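Home kitchen recordings pass the halfway mark

The Trorkley project has now collected 55 of the 100 home sessions planned for this round. In each one, a person works through small household jobs with a pair of hand-held grippers, and the recordings are then used to train the two-armed robot at our Kincaid workshop.

Siiri Väisänen, who plans the sessions, has put thin objects at the top of the list for this round. Chopsticks, skewers and pencils gave the robot more trouble than cups or boxes in January, when it managed 32 of 67 attempts at picking one up and putting it in a container. 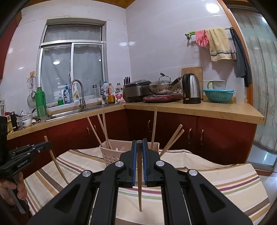 People taking part are asked to work at a steady pace and to keep going after a slip. A dropped stick picked up again is still a useful recording — the robot will drop things too, and it needs to have seen what to do next. Please don't tidy the kitchen specially. Ordinary worktops and patterned cloths are what we want.

Two changes to the instructions. Close the jaws fully before lifting, even if the grip already feels firm. And finish each attempt with both grippers held still above the table for a moment, so that Vever, our sorting software, can find where one attempt ends and the next begins.

Dulteo members who would like to lend their kitchen for a morning can put their name down at the front desk. Sessions start at 9.30am and the kit comes with us.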